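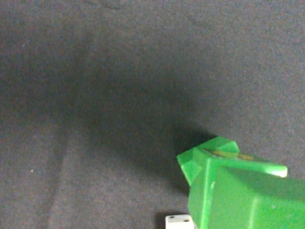 Should a company be allowed to keep a working copy of someone's voice after that person has died?

Only if the person agreed to it in writing while alive, and only for as long as they said.

I have held that view since last winter, when my aunt's family was offered a speaking version of her by a firm called Clistora. She had recorded audiobooks for twenty years, so there was plenty of material. The firm wanted three hours of clean speech and already had 313. A salesman told my cousin that the result would be able to read new books, answer the telephone and hold a conversation with the grandchildren. The first year would cost £900. After that there was a monthly charge, and he was vague about what happened to the voice if the family stopped paying.

My cousin said no. Her brother would have said yes. Under the contract my aunt had signed with her publisher, neither of them had much say in it, as the recordings belonged to the publisher and the publisher was free to license them. I doubt that she read that clause, and if she did I doubt she thought it meant this. It was written when a recording was a recording.

People who work on these systems like to talk about minds being copied into machines. I think that discussion takes up room that ought to go to smaller things that can already be done. A voice is one of them. A style of writing letters is another. Put the two together with a face from old videos and you have something that will pass for a person on a poor connection, and most of us talk to our relatives on poor connections.

Luana Holanda, who teaches law in Brerkley and has written more sensibly on this than most, argues that we should treat a voice like a house or a savings account. It would go into the will and pass to the heirs, and they could sell it. I see the attraction. Courts know how to deal with property, and a family with a clear title could have told Clistora and the publisher to go away.

But property can be sold again. A grandson who needs money could sell his grandmother's voice to a company that advertises loans. His own children could not buy it back. I would sooner treat it the way we treat a body. A body doesn't belong to the heirs in the ordinary sense. They have duties towards it, and the wishes of the dead person count for a good deal.

Cremilda Furtado has put the opposite case to me, and it is a fair one. Her husband lost his speech eighteen months before he died. He used a synthetic voice built from old family tapes, and she kept the device. She still has it read out the shopping list. She says it harms no one, and she is right. My rule would not trouble her in any case. He set it up himself and told her to hang on to it. What I object to is the firm that arrives afterwards with a price list.

There is a practical side too. Mornetetti, the storage company, shut down one of its services last February and gave customers a month to move their files. Some 3,000 voice models were on it. A photograph album survives the closure of the shop that sold it. A voice that only runs on somebody else's computer can be switched off, changed in an update, or given a new habit of recommending things.

So I would ask for a short law. Written consent, given by the person and by nobody else. An end date, which they choose. No advertising and no political messages at any time. A copy handed to the family in a form they can run at home. Old contracts that mention only recordings should not be stretched to cover this, whatever the publishers say about it.

None of it would stop research, and it would leave Mrs Furtado to her shopping list. It would have spared my cousins a row which is still going on. They have not been in the same room since the funeral, and the publisher has yet to answer their letter.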